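4.2 Biography pages and career gaps

We pulled 3,024 actor biographies from Mulell, the fan-run archive. Dropped stubs and doubles. That left 2,388. Each was coded for birthplace, family, first training and first paid role. Two coders, one pass, disagreements settled by a third reader in September.

Family came up early in most entries, often before any credit. Training less so. Stage schools got named, private coaches almost never. Entries copied over from Kirnetti were longer but had the same holes, mainly the years between school and first role. 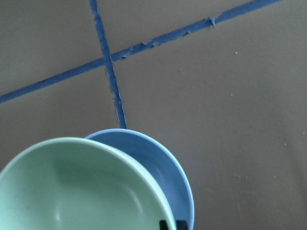

Figure 3. Crossed strips of worn blue tape on a taupe-brown surface.

Soap actors had the fewest gaps. Film-only actors the most, see Section 7. We think this is partly how soaps get credited, episode by episode, so editors have something to fill in. Tomoana entries dont follow the pattern, and we have not worked out why. Pages with a parent in the buisness were edited more often, but not sourced any better.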